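Hovstead Signs Content Deal With Vurolbridge, Adds 11 Online Slots

Game studio Hovstead has signed a distribution agreement with the online casino operator Vurolbridge. Under the deal, 11 Hovstead slots will go live on the Vurolbridge site and mobile app in September, with more titles to follow as they clear testing.

The first group includes Olivares, a five-reel slot set in an orange grove, and Kerar, a desert-themed game that Hovstead released to a small number of operators earlier this year. Both will be placed on the Vurolbridge home page during the launch period. The other nine games come from Hovstead's back catalog and have been rebuilt to load faster on phones.

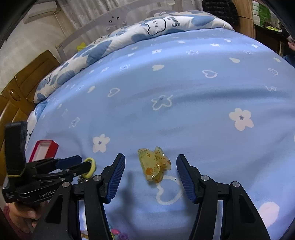 Yellow hair clip with a floral pattern, on a light blue fitted sheet.

Olivares has 267 symbol combinations that pay and a free spins round triggered by three or more basket symbols. During free spins, ripe fruit symbols stay in place until the round ends. Players can win up to 235 times their bet on a single spin in the base game. The bonus round has a separate, higher limit, listed in the game's help screen.

Kerar is a simpler game. It has three rows, one wild symbol and a respin feature, and is meant for players who prefer short sessions and lower stakes. The minimum bet is the same as on Olivares.

"Vurolbridge asked us for games that are easy to pick up and don't take ten minutes to explain," said Elsie Ormsby, commercial director at Hovstead. "We went through the whole catalog with their team and settled on this list together. Some of our older games did very well in their trials, so those are in the first batch too."

The games will connect through Vurolbridge's existing platform, so players won't need a new account or a separate wallet. Deposit limits, session reminders and self-exclusion settings already in place on an account will apply to all Hovstead titles from the first day. 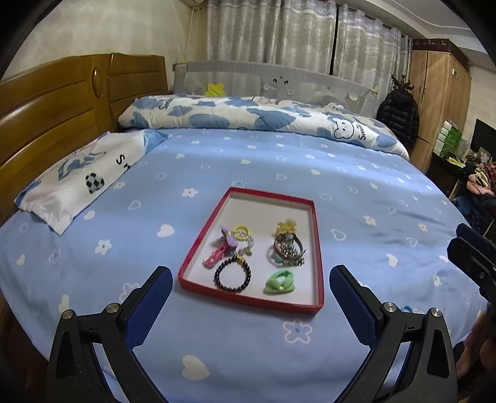 Vurolbridge currently offers 185 slots from outside studios. Stavros Kokkinos, head of casino at the company, said the site had been short on mid-range games.

"We have plenty of high-risk slots and plenty of classic fruit machines," Kokkinos said. "Our players have been asking for something in the middle. Olivares was the one that got the most repeat play when we tested it, and we expect Kerar to do well on mobile."

Demo versions of Olivares and Kerar will be open to registered players of legal age before the full launch. Availability will depend on local licensing.

About Hovstead
Hovstead designs and builds slot games for licensed online casinos. Its games are supplied directly and through platform partners.

About Vurolbridge
Vurolbridge runs an online casino with slots, table games and bingo. Play is limited to adults in areas where the company holds a license.

Media contact: Elsie Ormsby, Hovstead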